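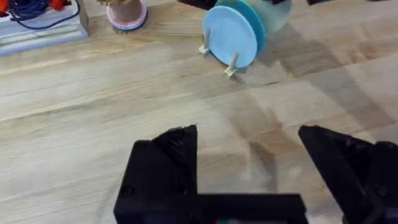
Drarkham forum > Data collection > Plate task, wrist view

tilt_axis
August 27, 2020
We have 264 episodes of the plate task on the two-arm table. The policy trained on them reaches the rack fine, then closes too early on upright plates. Flat ones give less trouble. Is this a data volume problem or a camera problem?

murakami_fork
Volume. Our set at Zurnolwood was 2436 episodes before grasps on thin rims settled down. 264 is a smoke test.

lowgain
Disagree. Check the wrist view first. With a plate on edge and a second one right behind it, the two rims are hard to separate from one angle. More episodes from the same angle repeat the same ambiguity.

tilt_axis
We log the fixed view too, but the current policy only gets the wrist stream. Fixed view of the flat case:

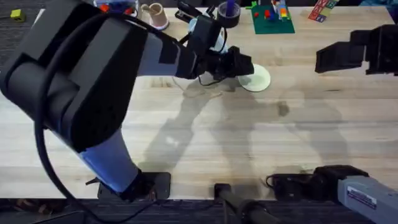
Left gripper over the white disc, right gripper open.

lowgain
Then train with both streams before collecting anything. Also, those arm shadows cross the middle of the table. Vary the lighting or the policy may key on them.

murakami_fork
Shadows move with the arm, so they are a usable cue for height. I would leave them in. What I would change is the row of stuff along the far edge - shuffle it between episodes.

kelp_bus
Are you labeling failed grasps or deleting them? The Tilarden loader drops anything without a success flag.

tilt_axis
Deleting, so far. I can keep them from now on. Plan is 2 camera streams, 3 plate spacings, same operators. Retrain first, collect second.

murakami_fork
Still think you will end up collecting. Post the loss curves for both runs.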